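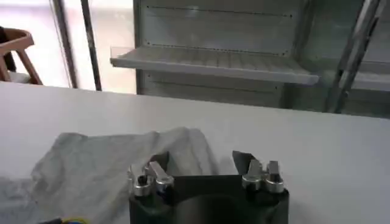
Gray cloth bunched up on the white table, gripper fingers open.

Folding kit review, second progress report
To: Hélène Kennedy, Damgaard fund
2019-01-17

Hi Hélène,

You asked for something shorter than last time and I've tried, I promise! The quick version is that the Wirka kit is up and folding, we're behind on the run count, and I need a decision from you on the spare fingers (that bit is at the end, so you can skip there if you're in a hurry).

Where we are

The plan we agreed on in December was 300 logged runs with the Wirka kit before we say a word to the shops about buying one. We've done 227. I'd hoped to be finished by now, but we lost most of a week to the software update, which wiped our saved arm positions and meant teaching everything over again from the table height up. Wirka's support people were friendly and quick to write back, I'll give them that, though their first answer was to reinstall the thing that had just broken it. The second answer worked. I've asked them to put a warning in the manual, and I'd like to see it there before anyone pays full price.

A run, by the way, is still one garment from a heap to a fold I'd be willing to put on a shelf. If I have to touch it, it's a fail. I know Hultier counts a "light assist" as a pass in their brochure, and that's a big part of why I don't trust their numbers next to ours.

What I like so far

The grip on soft stuff is better than I expected. Sweatpants, fleece, old T-shirts, it gets hold of an edge and keeps it. The controls are simple too. My neighbor's teenager learned to drive the arms in one afternoon (with me hovering, of course) and was soon correcting my folds, so I don't think training shop staff is going to be the expensive part.

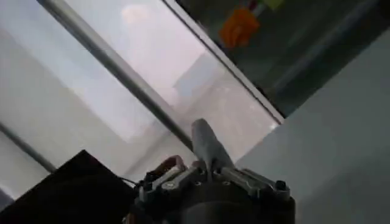
The cabling is another story. It needs proper clips all the way along, and the ones in the box are too stiff to close with one hand while you're holding the cable with the other. I bought my own in the end, they're on the expense sheet. I'd also like the wrist joints to be quieter. It's a thin whine, fine for ten minutes and pretty tiring by the end of the day, and I can't imagine working a shop floor next to it.

Long garments are the weak spot. The kit does the first fold nicely and then has to let go with one hand to reach for the far end, and if the cloth is slippery the whole thing slides. Holding one end down while the other hand stays free has helped a lot, so we've made that the standard way of doing it for anything with legs or sleeves.
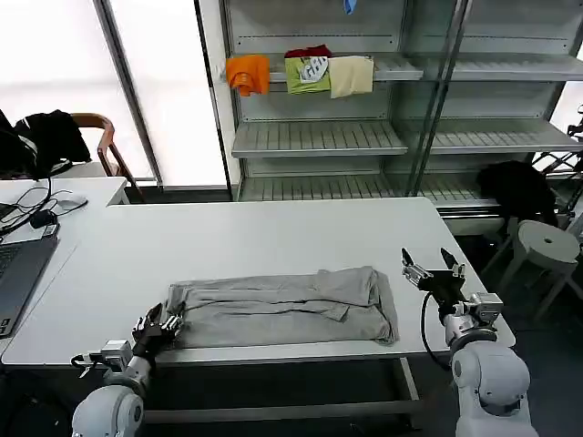 Long fold with the left hand holding the end and the right hand open.

Lumpy ends are still the most common complaint in my notes. I pass a fold with a bit of a lump in it and fail it when the layers have come apart, and I've gone back over the early runs to make sure I was scoring them the same way. 11 changed from pass to fail. That hurt a little, but the log is cleaner for it and you'll see both versions in the spreadsheet.

How it compares

I only had the Hultier on loan for a few days, so take this with some salt. It's faster, and it looks terrific in a demo. It also wants every garment laid flat before it starts, and if you're going to lay everything flat yourself you've done half the job! Kudetia still hasn't sent theirs. They've promised it 3 times now. I'd suggest we give them until the next report and then drop them from the comparison, unless you know somebody there who could give them a nudge.

Money is on track apart from shipping, which went over when the first arm stand arrived bent and had to go back. Wirka has agreed to refund that and I'm waiting to see it land.

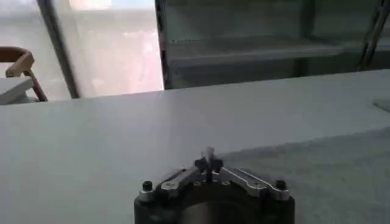

What I need from you

Could you okay a second set of fingertips? The ones we have are still usable, but I'd rather swap them while I'm between batches than stop in the middle of one. The quote from Wirka is attached.

Also, are you still planning to come by? I'd love for you to try the arms yourself. Bring a hoodie, the kit hasn't met a zipper yet and I'm curious.

Next up are the rest of the runs, mostly long sleeves, and then the write-up for the shops. I'll send you the draft before it goes to them.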